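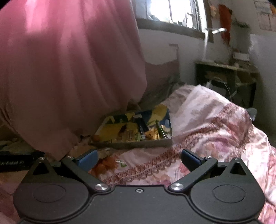

**Curtain or net over a bed by the window?**

**saranya_salian:** Moved into a back bedroom in Valudton in February and I'm stuck on the window. It gets strong sun and the bed is right up close to it. For now there's pink fabric hanging on that side, and the light comes straight through the top of it and turns it hot pink. The window has white metal bars and a concrete sill, and the wall around it is scuffed and uneven. I want the room darker in the morning without losing the air. Do I line the pink or put up something separate on the window?

**dunne55:** Separate. Put a rod above the window and hang a plain dark cotton panel on it. Leave the pink alone. Lining makes it heavy and it won't hang in those soft folds anymore.

**Kazimiera Sobczak:** I'd line it. I lined mine with a cheap bedsheet and it took 45 minutes, most of that pinning. Two layers on two rods is a lot of cloth in a small room.

**dunne55:** A bedsheet doesn't block much.

**Kazimiera Sobczak:** A dark one does. Mine is navy.

**pralbridge_pat:** What's the wall made of? If the plaster is patchy like that, a rod bracket may pull out. Mine did — took a chunk the size of my hand with it. Drill a small test hole first and see what color the dust is.

**saranya_salian:** Dust was gray. I think it's concrete under the plaster. The landlord says I can drill if I fill it when I leave.

**pralbridge_pat:** Then you need a hammer drill and proper plugs. Go 2 inches past the loose stuff. Drurnwood Hardware rents drills by the day, I paid 16 dollars.

**dunne55:** Or a tension rod inside the opening. No drilling.

**pralbridge_pat:** Depends how deep the opening is on the room side of the bars. Measure it.

**hemline:** Would you keep the orange-red cloth on the wall to the right? The ragged edges could be hemmed, and it may be wide enough for half the window.

**saranya_salian:** It's too narrow, and I like it where it is. The edges are staying too. I'll measure for the tension rod tonight.

**Kazimiera Sobczak:** If the rod doesn't fit, try the sheet before you rent anything. Wash it first so it shrinks before you sew it.

**saranya_salian:** OK. I have a brown one I can use.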